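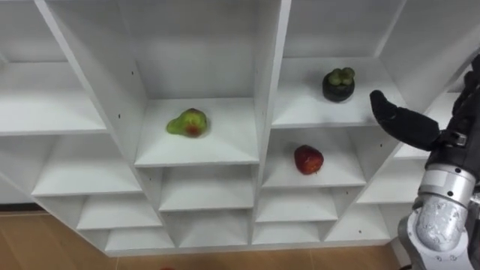 Pear, mangosteen and apple in the white cubbies.

Flinby Pantry Group – minutes, August
Present: Paora Waaka (chair), Lorraine Ellery (minutes), 8 members.

1. Shelving
Paora opened with the cubbies and everyone was delighted with them! One kind of fruit per cubby was agreed, labels in Lorraine's best printing. The peg holes in the dividers mean we can try a different shelf height for the pumpkins. Cost to date $489, approved.
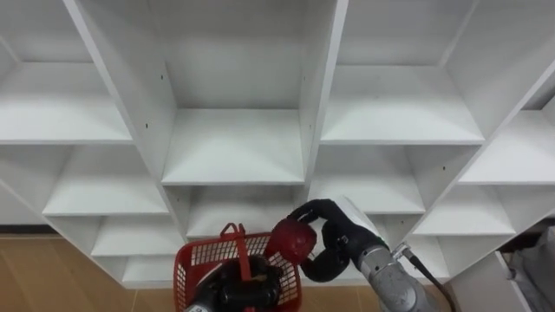

2. Fruit order
Lesta can do 70 kg of apples and pears – great news. Mangosteens if the price is right. Moved Ellery, carried.

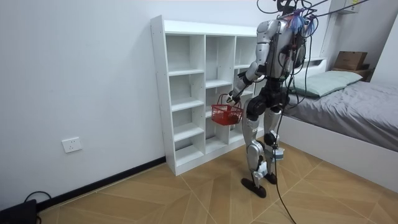
Baskets were next, and there was plenty of good talk about colour and size. Lorraine loves the small red one with the lattice sides and the handle over the top, and would like more the same for the lower cubbies. Paora to ask Westus for a price on nine.

Meeting closed 8 pm.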